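22 sept. 2025

Levé tôt, café tiède, et déjà la boîte mail qui clignote. Kalard veut savoir si les chiffres de la rentrée tiennent toujours. Ils tiennent, à peu près comme tient une étagère montée sans la notice.

Je reprends pour moi, parce que dans six mois je ne saurai plus pourquoi on a fait tout ça. L'idée de départ était simple : au lieu de téléopérer un bras dans un labo propre, on fait les gestes soi-même, avec deux pinces tenues à la main et une caméra sur chacune, chez les gens, sur les lits, les tables basses, les plans de travail. Ensuite on apprend une politique sur ces gestes et on la transfère au bras. Dans l'article on écrira « collecte en environnement naturel ». Dans la vraie vie, c'est moi qui sors des sachets d'un carton avec deux pinces et le poignet qui craque.

1468 démonstrations gardées après tri, tâche « carton » seulement. J'ai passé la matinée à relire celles de la dernière série, à vitesse double, puis à vitesse normale parce qu'à vitesse double je ne voyais plus les glissements. Un sachet, c'est le pire objet du monde. Ça se plie, ça brille, ça change de forme dès qu'on le regarde de travers. Une tasse au moins a la décence de rester une tasse. 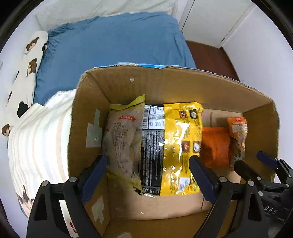 Tâche « carton », vue depuis la pince : les sachets dans le carton.

Le film jaune me donne du souci depuis mars. Les reflets blancs mangent une bonne partie de l'emballage et l'estimation du bord part se promener. Le sachet noir à côté, rien à redire, il se laisse segmenter comme un ange. J'avais proposé de retirer les emballages brillants du jeu d'entraînement. Refusé, et avec raison, je le note ici puisque je ne le dirai pas en réunion.

Après déjeuner, l'ablation. On compare trois versions : caméra de poignet seule, caméra de poignet plus pose relative des deux pinces, et la même chose avec l'historique des ouvertures. Pour chacune, sept cartons jamais vus, six essais par carton. La première version attrape le bon sachet et le lâche contre la paroi avec une régularité qui force le respect. La deuxième fait nettement mieux, surtout quand les paquets sont serrés les uns contre les autres et qu'une pince doit écarter pendant que l'autre tire. La troisième n'apporte presque rien. J'y avais passé six semaines. Voilà.

Enfin, presque rien en moyenne. Sur les sachets mous il y a un petit quelque chose, je crois que la politique sent venir le glissement en regardant comment l'ouverture a bougé juste avant. Ou alors je crois ce qui m'arrange — c'est une compétence que j'ai beaucoup développée pendant cette thèse. Il faudrait relancer avec d'autres graines aléatoires. Le serveur de Kernilex est pris jusqu'à la fin du mois par le groupe qui plie des serviettes, et qui a, paraît-il, une échéance. Nous aussi, on en a une.

Autre ennui, les décors. En mélangeant les chambres, les cuisines et le salon de Jomier, on gagne sur les cartons nouveaux. En ne gardant que les chambres, on perd beaucoup, alors que le carton est le même et que le fond ne devrait servir à rien. Donc la politique regarde le fond. Elle apprend les draps. J'ai écrit « sensibilité au contexte visuel » dans le brouillon, ça fait plus digne que « elle regarde les draps ».

Salinas, notre outil d'annotation, a encore planté au moment d'exporter. Relancé deux fois. Perdu les étiquettes de début de contact sur la dernière série, à refaire à la main, image par image. Penser à sauvegarder avant l'export, comme je l'écris dans ce carnet à intervalles réguliers.

Pour demain :
refaire les étiquettes de contact
sortir la courbe par type d'emballage, pas seulement la moyenne
répondre à Kalard, sans ironie
racheter de la crème pour le poignet

J'ai mangé des chips devant les courbes d'apprentissage. Ouvert le paquet avec les doigts, du premier coup, sans politique apprise. Un essai, un succès, on ne va pas publier là-dessus. Couché trop tard.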